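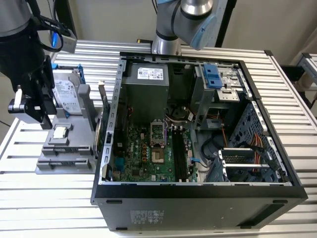

### 4.3 Does the building make the listener stay?

A claim often made for drone and ambient concerts is that the old stone or brick building does half the work. Reviewers say it, promoters print it on posters, and several of the papers we discussed in Section 1 repeat it with little more than a reverberation time to back it up. We wanted to know whether listeners who had been to the same programme in two very different rooms would say anything of the kind without being led to it.

The ensemble Motura played the same set at Skilen Chapel and at Chevalier Hall, twice in each, in February. The chapel has a long decay and hard pews. The hall was built for speech, has a carpet, and is by common agreement a dull place to hear anything quiet. Forty listeners filled in our form on the way out, and 26 of them agreed to a longer talk by telephone. The seating plan for both rooms is Figure 1 in Section 2, and it should be kept in mind in what follows, as the best seats in the chapel went to people who had queued for them.

On the face of it the usual claim holds up. Chapel listeners gave higher marks for "absorbed in the music" and were more likely to say that a piece had stayed with them afterwards. We don't think this should be taken at its word. When asked on the telephone what had stayed with them, most chapel listeners talked first about the cold, the candles or the walk up from the station. The sound of the room came later, and often in words very close to those on the concert poster. One listener praised "the way the notes hang in the rafters". The phrase is from the poster, and the chapel has a flat plaster ceiling.
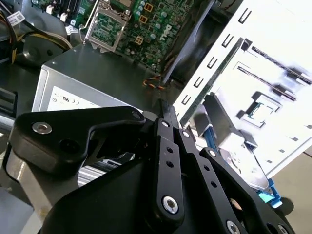
The hall audience is the more awkward case for the theory. Their marks were lower, but their accounts of the music were fuller. They could say when the trombone came in, that the organ part dropped out before the end, and that the third piece was too long. Chapel listeners rarely named an instrument at all. It is possible to read this as proof of deeper absorption, and earlier writers have read similar answers in just that way. It is equally possible that a long decay smears the parts together and leaves people with less to report. Our form can't separate the two readings, and we doubt that the forms used in earlier work could do so either.

There is also the matter of length. The chapel sets ran over by nearly 20 minutes, owing to a slower opening and a repeated final piece, while the hall sets kept to time under a strict closing hour. A longer concert may leave a stronger mark for no better reason than that there was more of it. We can find no earlier study of this kind that reports running times for each night, and would suggest that its authors go back and look for them.

We did try removing the listeners who had seen the poster. This left too few in the chapel group for a fair comparison, and the difference in marks shrank without going away. We report it here for completeness and place no weight on it. Ticket price is a further trouble. The chapel cost more, and people who have paid more tend to speak well of what they bought.

What remains is modest. Listeners like the chapel, and they say so. Whether they like it for its acoustics, for its looks or for having been told to like it is a question that 4 concerts by one ensemble can't settle. The next section turns to the musicians, whose view of the chapel was a good deal less warm, chiefly on account of the tuning.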